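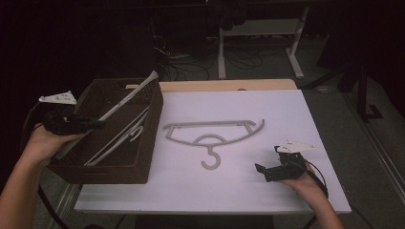 Raderar open day, Hastonlow

tamsin_k
Went to the Raderar open day in July and stayed for the hanger demo. A person works the two hand-held grippers, one per hand, and the recordings go towards training the arms. Fouad Sqalli ran our session and let people have a go. I managed 2 hangers before my wrist gave up. Anyone else there?

plinau_fan
I was in the afternoon group. Good talk, but I wanted to see the arms do it on their own and we got 4 minutes of that at the end. The rest was people with grippers.

MacLeish
That is the work though. Without the hand recordings the arms have nothing to learn from. They said they had 586 recordings for hangers so far.

plinau_fan
Fine, but the poster said robots. My lad was bored by the second basket.

tamsin_k
I didn't mind. You get a feel for how awkward a hanger is. The hook catches on everything, and the ones in the basket are worse than one lying flat on the board.

oldbench
Are the grippers heavy? Thinking of going next time but I have a bad thumb.

MacLeish
Not heavy, but the cables pull a bit if you reach across. Ask for a short turn.

tamsin_k
Agree about the cables. Allow 90 minutes for the whole visit – the car park is a fair walk from the door.

plinau_fan
And eat first. The tea urn was empty by three.

oldbench
Thanks both. Do you have to book?

MacLeish
We did, by email. They took a few at the door as well.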